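## 3 Sites and procedure

### 3.1 Selection of rooms

The rooms were chosen for their surfaces and volume, with the type of work treated as a secondary matter. Speech in a hard-walled room loses clarity in two ways. Late reflections fill the gaps between syllables, and background noise hides the weaker consonants. The two effects are often reported together as a single loss, and one aim of the present work was to keep them apart.

Seven rooms were surveyed. Five belong to the Hafstein site and two to the smaller Futinham site. All are used during the day for light assembly, packing or training, and in all of them people speak to one another over distances greater than is usual in an office. Rooms with carpet, heavy curtains or fixed acoustic panels were left out at the first stage. One further room at Hafstein was measured but later dropped, as the ventilation could not be held at a steady setting and the noise floor drifted during the recordings.
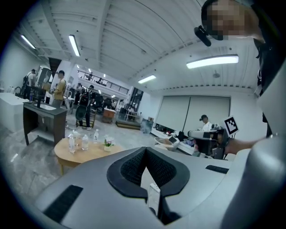
Room volume was taken from the building drawings and checked with a laser measure at both ends. Where the ceiling was ribbed, the mean height was used. This gives a small error in the calculated absorption, but the error has the same sign in every ribbed room and does not alter the ranking of the rooms given in Section 4.

### 3.2 Talkers and listeners

Talkers were drawn from staff who already used a headset at work and needed no training in where to place the microphone. They read short sentences from the Imamer list, which was written for this study and avoids names, numbers and trade terms. Each sentence holds one key word in the middle and one at the end. Listeners heard each sentence once only and wrote down what they had understood. No feedback was given until the session had ended.

After sentences with a cough, a false start or a door noise had been removed, 669 remained for scoring. The removed sentences were spread fairly evenly over the rooms. Scoring was done by Leif Ladefoged and a second marker, working apart. A key word was counted as correct if it was spelt in any way that would sound the same when read aloud. Differences between the two markers were settled by a third reading.

### 3.3 Listening conditions

There were two listening conditions. In the direct condition, the listener stood in the same room as the talker, facing them. In the relayed condition, the listener sat in a quiet room and heard the talker through the headset microphone. The relayed signal was passed through a Fomuven mixer with all tone controls flat and no noise reduction. Playback level was set at the start of each session with a steady test tone and was not changed afterwards.

The distance from mouth to microphone has a strong effect on the result. A short boom brings the microphone close to the talker, so that the direct sound is much stronger than the sound returned by the walls and ceiling. A microphone worn at the collar lies further off, and its level also changes when the talker turns their head. Collar microphones were tried in the May pilot and are not considered further in this section.

Head position was left free. Talkers in working rooms often look down at a bench or at their hands, and a rule that they must look straight ahead would have given better scores than daily use can offer. In the direct condition, the downward tilt was noted for each sentence as slight, moderate or strong.

Figure 1 gives an indication of the kind of interior considered. Bare white walls and a pale, hard floor absorb little sound, and a large open floor area allows reflections to arrive late.

**Figure 1.** Bright, spacious workshop with white walls, a white ribbed ceiling and a pale grey marble-patterned floor. The person at upper left is wearing a headset with a short boom microphone over the right ear.

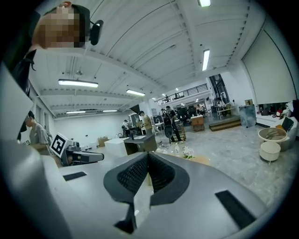

### 3.4 Acoustic measurements

Reverberation time was measured with a swept tone from a loudspeaker at head height. Two source positions were used in each room, with the receiver moved between them along the longer axis. The rooms were empty of staff during these measurements, but benches, shelving and stored goods were left where they stood.

Background noise was recorded separately, before work began and again in the middle of the day. The midday value is used in all the tables that follow. Ratios of early to late sound were worked out from the same swept-tone recordings, with the usual correction for noise at the tail of the decay.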